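# Unit 6: Protective stops in two-arm paper handling

Course notes, Closport robotics lab. Read before the September session.

## 6.1 The fault

The folding task runs on the Egan cell with the Zuteo controller. Over 1,786 logged cycles the cell stopped itself 30 times. Every stop carried the same code, a joint torque limit on one arm, and in each case the operator cleared it and restarted without writing anything down. The log was reviewed only after the sheet tore and a finger pad came off the right gripper. 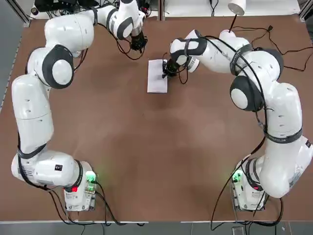

Torque limits on this cell are set per arm. Neither arm knows what load the other is applying, and the controller does not compare them. With one gripper clear of the table and the other pressed onto a corner of the sheet, the pressing arm works against the tabletop alone, and its reading can be taken at face value. Most of the early debugging was done in that state, so the fault did not appear.

## 6.2 Closed chain

When both grippers hold the same sheet, the arms, the sheet and the table form a closed chain. A position error in either arm becomes a force in both. Paper goes slack under compression and passes almost nothing. In tension it is stiff until it tears.
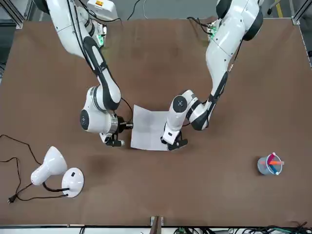 *Fig. 6.1. Both grippers on the sheet. The desk lamp lies on its side, with its cord across the table.*

Ciarán Gallagher traced the error to a base calibration that had not been repeated after the right arm was remounted. The offset was 2 mm. The commanded path asked the grippers to move apart by that amount while both were closed. The controller then raised the current for 300 ms before tripping, long enough to do the damage.

## 6.3 Loose items and cords

A cord inside the working area is a separate hazard. A gripper can catch it and drag whatever is attached, and the torque reading looks much like a closed-chain fault. Record cord positions before clearing any stop.

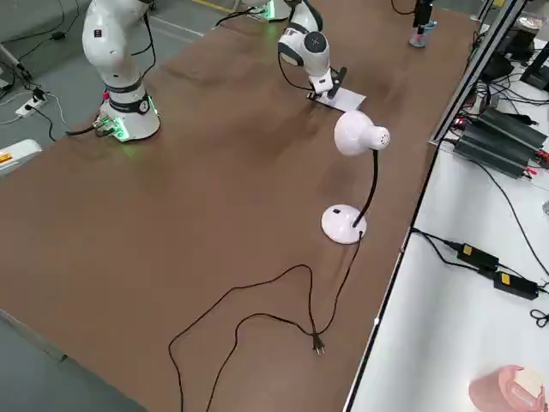

*Fig. 6.2. Lamp upright, cord looped on the tabletop, plug lying free. One gripper at the near edge of the sheet.*

## 6.4 Procedure after a stop

1. Leave both grippers as they are. Do not jog.
2. Save the Zuteo log and note the arm and joint.
3. Check the sheet, the finger pads and all cords.
4. Open one gripper, then the other.
5. Rerun the Dostance calibration check if the same code has come up before.

Questions on step 5 go to Tadhg Ó Riain. Bring a printed copy of the stop log to the session.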